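Head camera demos vs. teleop for wiping and folding – results from our gym set

Forum: Manipulation and Learning > Methods

mossy_gradient
We finished the first round on the Olard set and I want to post the numbers before I talk myself into a nicer story. The question was whether a policy pretrained on head camera video of people doing towel and wipe-down tasks needs fewer teleop demos afterward. We have 958 human clips, all recorded in a gym, with hands tracked from the head view only. No wrist cameras, no gloves, no markers.

Two arms of the test. One policy gets 100 teleop demos and nothing else. The other gets the human clips first and then 50 teleop demos. Same network, same training budget on the robot data.
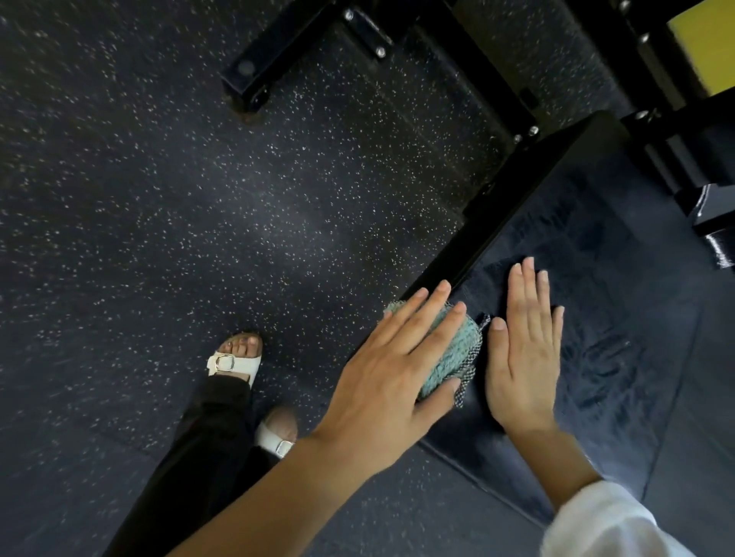

On flattening a towel over a bench the two came out level. On wiping, the pretrained one was better on every bench we tried. On folding it was worse, and I don't have a good explanation yet. We ran 5 seeds for each and the folding gap shows up in all of them.

kettle_offset
Are you retargeting whole hands or just the wrist? If you only keep the wrist pose I'd expect folding to suffer. Most of what matters in a fold is what the fingertips do at the edge of the cloth.

mossy_gradient
Wrist pose plus one open/close value from thumb to index distance. So yes, a flat palm and a loose grip can end up looking almost the same to the model.

kettle_offset
Then I'd say the folding result is about your action space. I wouldn't put it on the human data at all.

pdq_north
I disagree with that a little. We used the same wrist plus open/close setup at Kisteck for laundry and folding improved with human video. What we did differently was throw out every clip where both hands were flat on the cloth for most of the time. Pressing clips swamp everything else if you let them. How much of your set is pressing?

mossy_gradient
A lot. People smooth the towel before they do anything else with it, and the clips are long. I never filtered by contact type.

pdq_north
Try that first, it's an afternoon of work.

rubberfloor
Side question. How is tracking on the speckled gym flooring? We had a bad time with a Vornton headset over patterned carpet, the head pose jumped whenever the person leaned in.

mossy_gradient
Head pose was fine on rubber, lots of texture to lock onto. Feet were the bigger problem. The hand detector sometimes took a bare foot in a sandal for a third hand. We mask the lower left now and drop anything with more than two detections.

kettle_offset
Masking a fixed corner seems risky. People turn.

mossy_gradient
It is, and I'd take a better idea. The Wan detector was cleaner on feet but lost hands that were resting on dark cloth, so we went back.

pdq_north
Also, your comparison isn't even. You're crediting the human clips, but 100 vs. 50 demos changes two things at once. You need a run with 50 demos and no pretraining.

mossy_gradient
Fair. It's queued behind the filtered run. I'll post both in this thread, including the folding numbers if they stay bad.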